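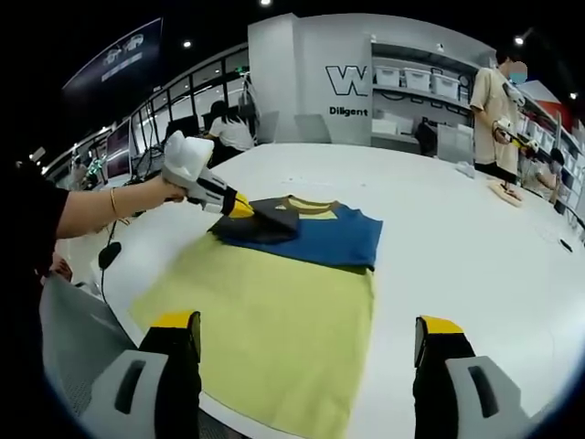
Veltar printer driver: frequently asked questions

Which version do I need?
Version 7 covers all Veltar label printers with a USB port. Version 6 is for the older serial models only. The model number is on the underside, next to the power socket.

Do I have to remove the old driver first?
Yes, if it is version 6. Open the list of installed programs, remove "Veltar Print Support" and restart. Later releases are replaced by the installer.

The printer shows as offline after installation. What should I do?
Unplug the USB cable, wait 11 seconds and plug it into a port on the computer itself. Some hubs do not supply enough power – the Millside dock is one of them.

Labels print blank or shifted to one side.
Check the label size under Printing Preferences, then run Calibrate. The printer feeds two labels and stops.

Can I install it without an internet connection?
Yes. Copy the full package to a memory stick and run setup from there. The small package downloads files during setup and will stop at 18 per cent if it cannot connect.

Where is the log file?
In the Veltar folder under Program Data. Attach it when writing to support, and mark the message for Shiuli Jayasinghe if it concerns network printing.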